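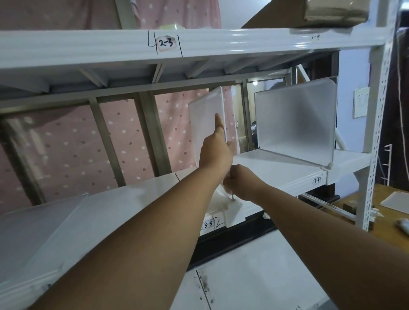
Fitting a divider by hand on the middle shelf. A second one is standing to the right.

Shelf dividers and fault 433: questions and answers
Henov picking robot, Drullach store
Last changed 04/07/2022

What happened in May?

The Henov robot was taking a carton from a middle shelf when the gripper touched the divider beside it. The divider bent, came out of its clip and fell forward. The arm did not stop at once. It pulled back with the divider still caught behind the carton, and both fell on the floor. Then the screen showed fault 433. No person was hurt. The carton was damaged and one finger of the gripper had to be changed.

What does fault 433 mean?

It means that the arm met more resistance than it expected during the pull. It does not tell you which object made the resistance. Please look at the shelf before you clear the fault.

Why did the arm not stop sooner?

The limit for the pulling force was set for the heavier cartons, and a loose divider is very light. The arm could not feel it until it was stuck. Wagner Paiva has now lowered the limit for all middle shelves. You may see a few more stops than before, and we accept this.

Can I put a divider back while the robot is waiting?

No. A waiting robot can start again when a new order comes. Press the stop button, turn the key to "hand" and take the key with you. Only then put your arms in the shelf. This rule is also for a job that takes four seconds.

How do I fit a divider?

Use two hands. Hold the upright part near the top with one hand and guide the bottom corner with the other. The flat base must rest fully on the shelf. Push the small clip on at the front corner, then pull the divider gently towards you. If it moves, take the clip off and start again. Do not use tape instead of a clip.

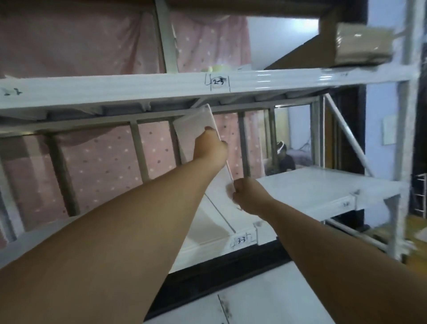 A panel being brought in under the beam marked 2-3.

The panel does not want to go under the beam. What should I do?

Tilt it. Put the top edge in first, behind the front beam, and let the bottom edge come down after. Please do not bend the panel to make it shorter. A bent panel leans into the next place, and this is where the gripper will find it.

Do I need to tell the robot that I moved a divider?

Yes, always. Open the shelf map, choose the shelf number and press "measure again". The robot keeps the old width until you do this. If the handwritten number on the beam has become weak, write it again with the black marker before you start.

Are old clips still allowed?

Clips from batch 2073 are not allowed. In our test they opened too easily. The batch number is on the bag. Ó Dálaigh will exchange them, and you do not need the receipt. We found 13 of them still in use, so please check your own drawer too.

Does the same problem exist with the Funora shelves?

We do not know yet. Their dividers go into a slot and have no clip. Until we have tested them, the robot works there at slow speed.

Who can clear the fault?

Manouchehr Akbari or Wagner Paiva. If both are away, leave the robot stopped, pick the order by hand and write the shelf number in the fault book.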